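Do I need a special detergent for baby clothes?
Probably not. The "gentle" bottles cost more and the label rarely says what makes them gentle. Fragrance-free regular detergent is fine for most families.

Does fabric softener help?
It makes things smell nice. I'd skip it on towels – it can leave them less absorbent.
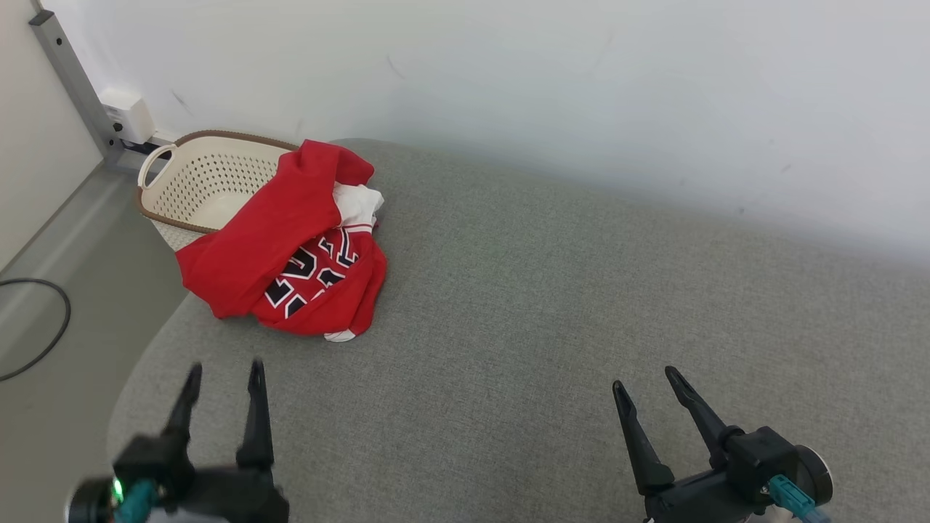
Clothing on a table covered in grey fabric.

Are those folding boards worth buying?
I tried the Hodum for all of December. My shirts looked the same as before, and the board now lives behind a door.

Can I trust "600 loads per tub" claims?
Check the scoop size first. Mine got 518, and I measure carefully.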